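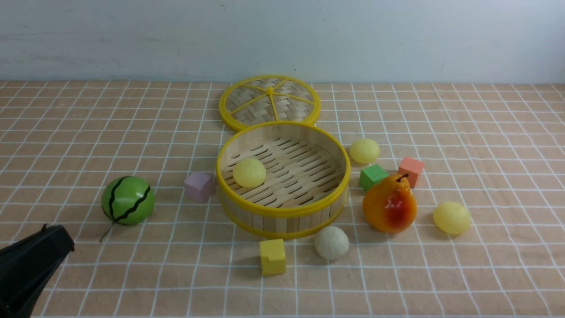
Cesto de bambu para cozedura a vapor, com aro amarelo.

A conversa com Niloufar Talebi começa pela água. A técnica de cozedura a vapor da Grarkum, empresa que fornece cantinas e pequenas cozinhas de produção, mede tudo pelo consumo do tacho inferior. «Um litro evaporado corresponde a uma quantidade de energia conhecida. O resto é tempo e distribuição», explica.

O ensaio que coordenou durante o mês de setembro comparou legumes de raiz cortados em cubos e massas recheadas, em cargas de 800 gramas. O parâmetro registado foi o tempo até o centro da peça atingir a temperatura de serviço. Com a tampa fechada desde o início, as cargas de cenoura ficaram prontas em cerca de 50 minutos quando o corte era grosso. Com cubos pequenos, o tempo desceu para menos de metade.

Talebi atribui a maior parte dos erros à sobrecarga. «O vapor condensa na primeira superfície fria que encontra. Se a camada de baixo tapa as aberturas do fundo, a de cima coze com atraso e a de baixo fica encharcada.» Recomenda uma só camada, com intervalos entre as peças, e papel perfurado apenas para massas.

Quanto ao material, a posição é menos categórica. O bambu absorve parte da condensação e pinga menos sobre os alimentos; o aço inoxidável lava-se melhor e tolera a máquina. «Numa cantina escolho aço. Em casa depende de quem seca a loiça.» A secagem, insiste, deve ser feita de lado, com ar a circular pelas duas faces. Guardar o cesto tapado antes de estar seco é a causa habitual do bolor.

Davoud Shokri, responsável pelas medições, acrescenta uma nota sobre a altitude. A cozinha de Alipour, onde decorreu a segunda série, fica a 695 metros, e a água ferve ali a uma temperatura ligeiramente inferior à do nível do mar. «A diferença é pequena, mas aparece nos registos. Nas raízes soma alguns minutos.»

A equipa não publicou uma tabela única de tempos. Talebi considera que estas tabelas omitem quase sempre a dimensão do corte e a temperatura inicial do produto. «Uma batata saída do frio a 8 graus e outra à temperatura da bancada são dois ensaios diferentes.» A próxima série incidirá sobre peixe em posta, com registo separado para peças com e sem pele.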